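Automotive Retail and Ownership
Unit 2: Trim Levels, Option Packages and What the Buyer Pays For
Course handout, revised Aug 15, 2022

Read this before the second session and bring your copy with you. The worksheet at the end is due at the start of the session after that.

Most new cars are sold in more than one version. The body, the floorpan and usually the engine range are shared, and the manufacturer separates the versions by equipment. Each version is called a trim level, or just a trim. The cheapest is the base trim. The one that costs the most is usually called the top trim, even when special editions are sold above it.

Students often mix up three terms, so learn them now.

Standard equipment is everything included in the price of a given trim. The buyer can't remove it and get money back, with a few exceptions.

A factory option is fitted while the car is being built. It appears on the window sticker and stays with the car's build record.

A dealer accessory is fitted after the car leaves the factory, often on the dealer's lot. Floor mats, wheel locks and paint film are common. It may be listed on a second sticker next to the first one. Read that second sticker carefully, as the prices on it are set by the dealer and can often be negotiated.

How packages work

Manufacturers like to bundle options. A package cuts down the number of different cars the factory has to build, which keeps parts ordering simple. It also means a buyer who wants one item may have to pay for several. A heated steering wheel might be sold only with a cold weather package, and the cold weather package might be offered only on the second trim and up.

For this unit we use the Renanico, a midsize sedan sold in 3 trims. The Bavotero package adds leather seats, a larger screen and a better stereo. It can't be ordered on the base trim. The Cimidlow package adds parking sensors and adaptive cruise control, and it can be ordered on any trim. A buyer who wants leather has to move up a trim first and then add the package — two price steps for one feature. When you compare quotes, write down both steps. 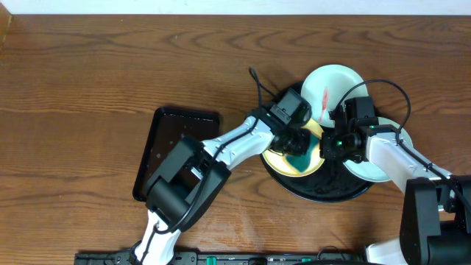

READING A WINDOW STICKER

Start at the top with the model, trim and engine. Check that the trim on the sticker matches the badge and the listing. Listings are typed by people and the trim is the field most often entered wrong.

Next find the base price. It includes the standard equipment and nothing else. Under it you will see the factory options, each with its own price or marked as no charge. The destination fee comes after that. It is the same for every buyer of that model in the region and is rarely open to discussion.

The total at the bottom leaves out sales tax, registration and dealer fees. Ask for an out-the-door price in writing if you want to compare two dealers.

Trim and resale

Options lose value faster than the car does. A package that costs a lot new may add little to the price of the same car at trade-in. Trim level holds up somewhat better, partly because used car shoppers search by trim. Large wheels are a mixed case. They look good in a listing, but replacement tires cost more and the ride is usually firmer.

Safety features are worth treating separately. Look up which ones are standard on the base trim before you look at anything else. A feature that was optional one year can be standard the next, so check the model year too.

Pálfi worksheet

The Pálfi worksheet has 14 lines. Fill in one column for each car you compare. Use 2 cars of different makes and similar price. Lines for features you don't need should be left blank, and the cost of those features should still be included in the total.

Common mistakes from earlier terms:

Comparing a top trim of one car with a base trim of another and calling the first one overpriced.
Adding the destination fee to one column only.
Counting a dealer accessory as standard equipment.
Using a sticker from the wrong model year.

If a price can't be found, write "not listed" and give your source. Don't estimate.

Next unit: leasing terms and residual value. The reading will be posted with the December schedule.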